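2024-06-18 장비 노트

오늘은 하루 종일 견적서만 들여다봤다. 9월 전에 핸드헬드 그리퍼를 더 들이기로 했으니 이제 진짜 숫자를 맞춰야 한다. (지난주에 미리 해둘걸...)

일단 후보 정리. 본체는 Skandik이랑 Tomar 두 군데서 받았다. Tomar 쪽이 싸긴 한데 손가락 마운트가 통짜라 패드만 따로 못 간다. Skandik은 나사로 분리되는 구조라 패드만 주문할 수 있고, 패드 최소 주문 수량이 40개. 처음엔 너무 많다 싶었는데 우리가 패드 닳리는 속도를 생각하면 그냥 사두는 게 맞는 것 같다. Bhupendra Garg도 같은 의견이고, 대신 색은 통일하자고 한다. 색 섞이면 나중에 데이터 나눌 때 귀찮다고. 인정!

저장장치는 Isex에 물어봤더니 메모리카드 20장 묶음이 제일 빨리 온단다. 낱개로 사면 통관에서 또 늘어질 테니 묶음으로 간다. 외장 드라이브는 이번엔 보류. 서버에 아직 자리가 있고, 정 모자라면 그때 가서 울면 된다.

Lonatmont 삼각대는... 예쁘긴 한데 뺐다. 지금 있는 걸로 버틴다. 운반 케이스는 넣을지 말지 아직 못 정했음. 폼을 따로 재단해야 하는데 재단비가 케이스값만큼 나와서 좀 어이가 없다. 폼만 사서 우리가 칼로 파는 것도 방법인데, 작년에 그렇게 판 케이스 꼴을 생각하면 망설여진다.

작업 물건은 따로 큰돈 들 게 없다. 충전기, 테이프, 작은 종이상자 이런 것들이라 소모품비로 처리. 다만 멀티탭은 몇 개 더 적어둔다. 교실에서 하면 충전 자리랑 작업 자리가 자꾸 겹친다. 긴 걸로, 구멍 많은 걸로. 연장선도 같이.
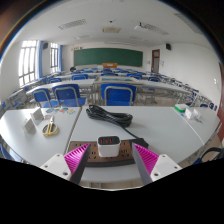
예비 패드는 본체랑 같이 주문해야 하나?
같이 넣는 게 낫다. 따로 주문하면 배송비가 한 번 더 붙고, 패드만 늦게 오면 본체를 받아놓고도 교체 주기를 못 맞춘다.

예산 항목은 이렇게 나눠서 올릴 생각이다.
본체와 패드: 장비비
메모리카드: 장비비 (소모품으로 넣었다가 지난번에 반려됨, 또 당하지 말 것)
멀티탭, 연장선, 테이프: 소모품비
케이스: 보류

남은 일. Skandik에 납기 다시 확인하고, Tomar에는 거절 메일 보내기. 담당자가 워낙 친절해서 미안하네 (그래도 내일 오전엔 꼭 보내자). Bhupendra한테는 패드 색 고르라고 카탈로그를 넘겨뒀다. 답 오면 여기 밑에 이어서 적겠음.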